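Search the help pages
Go
Showing 2 results for "budget"

Planning and buying a two-arm table station: common questions

Who is this page for?
Kitchens, canteens and teaching labs that are thinking about a Josley two-arm station for clearing and sorting work, and want to know what to put in the budget before they ask for a quote. It covers money, space and lead time. For programming questions, see the Josley setup guide.

What is included in the base price?
Both arms, their grippers, the power supplies, the mounting bar and one day of setup. The table is not included. Neither are the dishes, trays, racks and sponges the station will handle. Most buyers already have these, and we advise using the ones you work with every day.

What do people forget to budget for?
Spare finger pads, mostly. A station that wipes and scrapes goes through them faster than one that only moves cups. We suggest setting aside 800 dollars for the first year to cover pads, cable ties, clips and one replacement cable set. Sponges and cleaning cloths come out of your normal supplies.

How big a table do I need?
The table should be at least 700 mm deep. Width depends on the job. Clearing a tray takes more room than it seems to, as you need the tray itself, somewhere for the trash, somewhere for the dishes and free space for both arms to move between them.

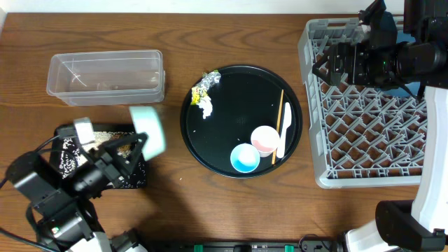
If the table is too small, the arms spend their time avoiding each other and the work slows down. Lay out your own trays and racks on the table and measure before ordering. Changing the mounting bar later means paying for a second setup visit.

Can I start with one arm and add the other later?
Yes. The controller is the same. You will pay for the second arm at the price in force when you order it, plus a setup visit. If you already know you want both, it is cheaper to buy them together.

Do I need new dishes or racks?
Usually not. Thin and flat items are harder to pick up than cups, so include them in your trial. Send us a list of what you use with the quote request. If something on it is likely to cause trouble we will say so.

Can I rent before I buy?
Moradi handles rentals for us. The shortest term is one month, and 70 percent of the rent comes off the purchase price if you buy the same unit at the end of the term. Delivery and pickup are charged separately.

How long does delivery take?
Allow six weeks from a signed order. Orders placed in May often take longer, when schools are spending what is left of the year's budget.

Does the station need its own power circuit?
No. A normal grounded outlet is enough. Do not share it with a dishwasher or a heater.

What does the service plan cover?
One yearly visit, software updates and phone help. It does not cover damage from water getting into a joint. Keep the station away from sinks and spray hoses, and wipe the arms down with a damp cloth only.

How do I get a quote?
Use the form on the contact page. Include the table size, the number of shifts and your item list. Quotes are good for 30 days.

14 people found this page useful
Share (3)

Related pages
Tririk grippers: which finger pads to order
Renting through Moradi: terms and deposits
Mukby mounting bars: sizes and clips
Josley setup guide
Returning a station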